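Getting your day bag ready the night before a walk

Last updated: December

My mother packed for every outing at the kitchen table, and I've never found a better place for it. Clear the supper things, spread out a dish towel and lay everything on it before a single item goes in the bag. You'll spot the missing sunscreen right away, and you'll also see that you've put out three pairs of sunglasses (guilty!).

Fill your water bottles and keep them in the refrigerator overnight, lids on tight. For sandwiches, butter the bread all the way to the crust, put the tomato in its own little tub and add it when you stop to eat. Darcy Cormier, who walked the lake trail at Urden with us last year, wraps hers in a clean bandana and then uses it as a napkin, and I've copied her ever since.

Boots next. Pull out the insoles, knock the grit off the soles over the trash can and stuff the toes with newspaper if they're the least bit damp. Waxed laces hold a knot better on a long day, but a double bow does nearly as well and costs nothing.

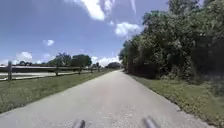
Keep a second, smaller bag by the door for the trip home: dry socks, a plastic sack for muddy shoes, a hand towel and something salty to nibble. Ours lives on a hook, and I restock it as soon as we're back, before I sit down, or it simply doesn't get done. Set the alarm for 5:55 if you want the first ferry at Vosport, and put the coffee things out before bed. Cups too, and a spoon.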